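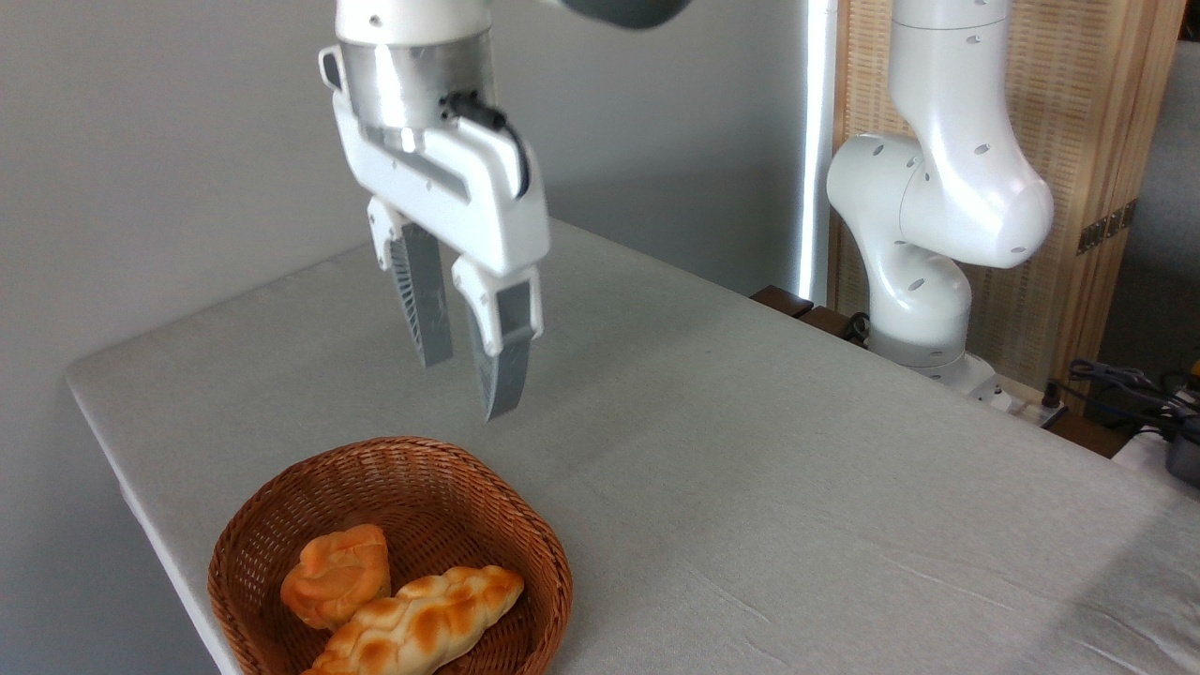
November, notebook 3, continuing from the page with the coffee on it.

Start 9:40. Bread basket task, left arm only. Right arm parked in the bent pose with torque on. Remo B. wanted it off the table entirely, I wanted my morning, so it's parked.

Question for today: does the wrist-angle prior help, or did we just get lucky last month? Quick recap for Gualtiero, who was away. The baseline policy (Badow) picks a grasp point and a wrist angle together, from one head. The new one (Gadum) picks the grasp point first, then gets a short list of angles scored by how much finger clearance there is on both sides, and chooses from that. Same training demos for both, 1,272 of them. Same encoder, frozen. If anyone asks why it's frozen, the answer is the GPU bill.

Protocol, agreed with Marisa so that I can't cheat later:
- 100 trials per policy, alternating in blocks of 10
- basket position drawn from the list Marisa made, I don't get to nudge it
- success = item lifted clear of the rim and held for five seconds
- basket coming up along with the bread is a fail, no matter how impressive it looks
- gripper fully open at start, above the table, same home pose every time

10:25. First blocks done. The roll is easy for both. It's a plump little thing, and you can come at it from nearly any direction and get paid. The braided loaf is where the experiment lives. Grab it across the short side and it comes up fine. Grab it along the length and one finger rides up over the braid, the pads close on a bump, and the loaf rolls back down with what I can only call dignity.

Badow does the lengthwise thing a lot. I suspect it learned the average angle of the demos, and the average angle of the demos is a bad angle. Brunello collected most of them and says his angles were excellent. They were, individually.

11:50. Stopped for a calibration check. Fingertip offset had drifted, small but more than I like. Re-zeroed and reran the block I was in the middle of. Threw out the partial block, noted it in the sheet under "discarded" and not in a comment cell where it goes to die. Wrist cable: check the loop doesn't catch at full rotation. Gadum asks for bigger wrist turns than Badow ever did, and I don't want to find out the hard way what the connector thinks about that.

12:30. Lunch. Marisa guessed 60 percent for Badow on the loaf. Brunello guessed 90 and left the room.

2:15. New failure on Gadum, worth writing down. When the loaf sits against the basket wall, every angle on the short list scores badly on clearance, because the wall is right there. The policy then picks the least bad one, which puts a finger down on the rim. Force limit trips, arm stops, I press the button. Same thing three times in one block. Scoring clearance with no idea that wicker gives a little and the force limit doesn't is my fault, I wrote the scorer.

Possible fixes, in order of laziness:
1. Push first. Nudge the loaf toward the middle, then grasp. Needs a push primitive; Remo Cirillo has one in the Bellini branch that he says works.
2. Allow a steeper approach when clearance is under threshold.
3. Round basket, so rotate the short list to follow the wall tangent. Cheap, a bit hacky, would not survive a square basket.

Trying 3 tomorrow, since tomorrow I will still be lazy.

4:50. All blocks finished. Not putting the final table in until Marisa has scored the video without seeing which policy is which. My own running tally has Gadum ahead on the loaf, no difference worth mentioning on the roll. I also stood next to the table all day rooting for it, so see previous sentence.

To do:
- seed 42 for the position list, write it in the config this time
- ask Gualtiero whether the grasp labels from trial 215 of the old set were ever fixed
- rename the log folder, "final_new_b" helps no one
- tell Brunello about the averages, gently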